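4.2 Cluttered tabletop trials

The single-object results in Section 4.1 say little about how the grasp ranking behaves when several candidates compete for the same approach direction. We therefore ran a second set of trials on a shared tabletop, using office and craft supplies that vary in stiffness, height and surface finish. The table was covered with a dark cloth that was not smoothed between trials. Wrinkles in the cloth produce small height changes that the plane-fitting step of Levchenko and Dmytriv tends to report as thin objects, and we wanted this source of error to be present in the data.

Each layout was set by hand from a written list. Positions were left to the person arranging the table, with two constraints: at least one pair of items from the same category had to appear, and at least one item had to be stored inside a transparent container. We recorded 60 layouts in total. Of these, 12 were held back for tuning the clearance threshold and are excluded from all results reported below.

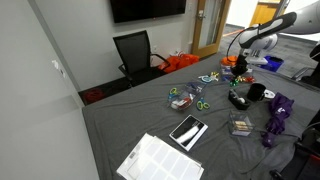

Figure 4. One tabletop layout, with the gripper above the far end of the table. Two pairs of scissors are present: one in the clear organizer tray, one on the cloth to its right.

The layout in Figure 4 contains both required conditions. The scissors in the tray and those lying beside it belong to the same category but call for different approaches, as the first are enclosed by the tray and the second are not. A category-level target alone does not separate them. In our method, the Horkinow segmenter proposes a mask for each instance, and the ranking stage then scores every mask by free volume along the approach axis. Items on open cloth are preferred unless the instruction names a container.

Transparent containers remain the main difficulty. The clear box of stacked sticky notes or cards and the small container of colored pieces are typical: depth readings pass through the walls, so the contents are detected while the container itself is missed. The planner then treats the contents as reachable from the side. We add a wall prior that closes the volume around any group of points with a straight-edged outline in the color image. The prior is conservative – it also closes some volumes that are in fact open – and its cost is discussed in Section 5.

Soft items form a third group. Curled gift-wrap bows and a folded umbrella have no stable top surface, and their masks often split into several parts. Parts closer together than 22 mm are merged before ranking. This value was fixed on the tuning layouts and was not changed afterward. For each merged mask the sampler draws 100 grasp candidates, the same number used in Section 4.1.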